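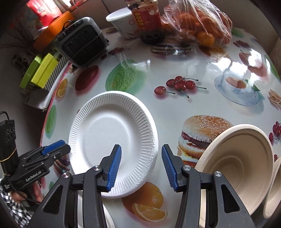
Grivgate Open Records Group, Tableware and Catering Data Desk

Cinitgate Disposable Tableware Price List, README

Contents

This release holds 3977 line items for single-use plates, bowls, cups and cutlery, transcribed from printed catering supply catalogs. It replaces the April release, which held 2780. Files are UTF-8, comma separated, with a header row.

Files

items.csv — one row per catalog line
suppliers.csv — one row per supplier
materials.csv — lookup table for material codes
changes.txt — row-level differences from the April release

Fields in items.csv

item_id: integer, stable across releases. Retired IDs are not reused.
supplier_id: joins to suppliers.csv.
form: plate, bowl, cup, lid, tray or cutlery.
material_code: joins to materials.csv. PB is paperboard, MF is molded fiber, PS is polystyrene, PP is polypropylene, XX is unstated.
diameter_mm: outer rim diameter. Blank for trays and cutlery.
pack_count: units per sleeve or bag as sold.
case_count: sleeves or bags per case. Blank if the catalog does not sell by the case.
price_cents: price of one pack before tax, integer.
page: printed page number, not the scan number.

Sources

Catalogs come from 3 suppliers: Alard, Prosser and Cinitgate Wholesale. Alard prints prices per case only, so price_cents for Alard rows is the case price divided by case_count and rounded down. Prosser lists some bowls by capacity with no diameter. Those rows have a blank diameter_mm and the capacity is kept in the notes column as printed.

Transcription

Each page was keyed twice and the two versions compared. Mismatches were settled against the scan. Inches were converted at 25.4 and rounded to the nearest millimeter. Product names are kept as printed, including spelling errors.

Material codes follow the catalog wording. "Sugarcane," "bagasse" and "pulp" are all coded MF. "Paper" with no further detail is coded PB, including coated stock — the catalogs rarely say whether a plate is coated.

Known problems

Prosser lids are matched to cups by name only and some matches are wrong.
Two-compartment plates are coded as plate in Alard rows and tray in Prosser rows.
Seasonal discounts were keyed as regular prices in part of the Cinitgate Wholesale catalog. Affected rows have flag = S.

Use

The data may be copied and reused with credit to the Grivgate Open Records Group. Prices are historical and should not be used for quotes. Corrections should give the item_id and the printed page.

Last updated Sun 4 August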